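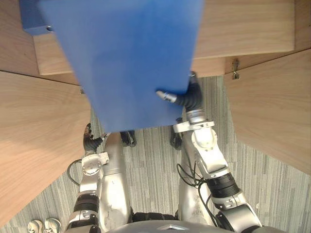

Unit 4 handout: Working alongside a two-armed robot
Large flat items, gripper contact and the shared work area

Read this before the October practical. Bring a printed copy, as phones stay in the lockers. Questions go to Shadi Najjar before the session starts and not while an arm is powered.

1. What the standards cover

Three documents come up in this unit. ISO 12100 sets out the general method of risk assessment for machinery: identify the hazards, estimate the risk, then reduce it by design first, guarding second, and information to users last. ISO 10218 deals with industrial robots, Part 1 for the robot itself and Part 2 for the application and the cell. ISO/TS 15066 was written for collaborative operation. Canadian readers will also meet CSA Z434, and Australian readers AS 4024.

You are not expected to memorize clause numbers. You are expected to know which document you would open for a given question, and to check which edition applies where you work.

A common mistake in past assignments is to write "the robot is collaborative, so no guarding is needed." The assessment is made on the application. The arm, the gripper, the thing in the gripper, the furniture nearby and the people who walk past are all part of it. An arm with well-behaved force limits can still push the corner of a panel into someone's face.

2. Large flat items

A panel held at one corner behaves differently from a box held between two hands. Points to work through in your assessment:

The item extends the reach of the arm. Measure the swept area from the far edge of the item, not from the fingertip. If the panel sticks out 30 cm past the gripper, the separation distance grows by at least that much.

The item can block a camera. A head camera that sees only panel cannot see a hand behind it. Say in your assessment what the robot does when its view is covered.

A one-corner grip allows rotation. The panel can swing about the grip point if it touches a shelf or a door. Use a second contact where the task allows it. Where it doesn't, keep the speed down and keep people outside the swing.

Fixed furniture makes trapping points. Wooden cabinets and open panels on both sides of an arm leave gaps that close as the arm moves. Note each gap in the sketch and mark the ones a hand or a forearm could enter.

Thin items have edges. The Kadrić worksheet asks for edge condition separately from mass, and you should fill in both boxes even if the item is light.

3. Floor and surroundings

The marked zone for the practical extends 2 m from the base on all sides. Inside it, the floor is kept clear during powered motion. Shoes, bags, drink bottles and spare cables go on the rack by the door. Cables that belong to the arms should hang with enough slack for the full range of the joint and not enough to catch on a handle or a latch. Check this by moving the joint slowly through its range before any task is run.

Carpet is acceptable for a standing robot if the manufacturer says so. Look it up in the manual and write down the page. For a mobile base the answer may be different.

4. Contact between gripper and item

Most of the marks lost last year were in this section. Students described the arm at length and gave the gripper one line.

Ribbed rubber parts and bare metal tips load a surface in different ways. Rubber spreads the load and gives a little. A metal tip puts the same force on a small area, and it will mark card, foam board or painted surfaces before it marks itself. Decide which part is meant to touch the item and write it down. If another part touches it as well, that is a finding and belongs in the log.
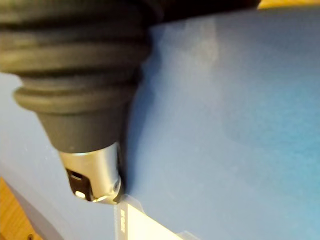

Labels and cards need their own line in the procedure. A tip that drags across a card can lift it, crease it or carry it away on the next move. Approach square to the surface, stop, close, then move off. Avoid sliding contact unless the task calls for it.

Check the fingertips before each run for splits in the rubber, looseness in the metal parts and anything stuck in the slots. Stisteck supplies the replacement sleeves for our grippers and the spares are in the Cerier drawer unit, second from the top. Sign for what you take.

5. Before, during and after a run

Before: zone clear, stop button tested, one person named as operator and one as observer. The observer holds the stop and does nothing else.

During: speak before you enter the zone and wait for the operator's reply. First run of any new motion is at reduced speed. Wrist cameras are for checking contact, so the operator should not lean in to look.

After: arms to rest position, item put down, power state called out loud, log completed.

6. Log and assignment

Use the Vimar template for the log. Each entry needs the task, the item, the gripper parts in contact, the speed setting and any stop, including stops made by mistake. Unplanned stops are not marked against you. Missing ones are.

The written assessment is limited to 12 pages including sketches, with a cover summary of about 200 words. Submit it as a single file. Sketches may be drawn by hand if the dimensions can be read.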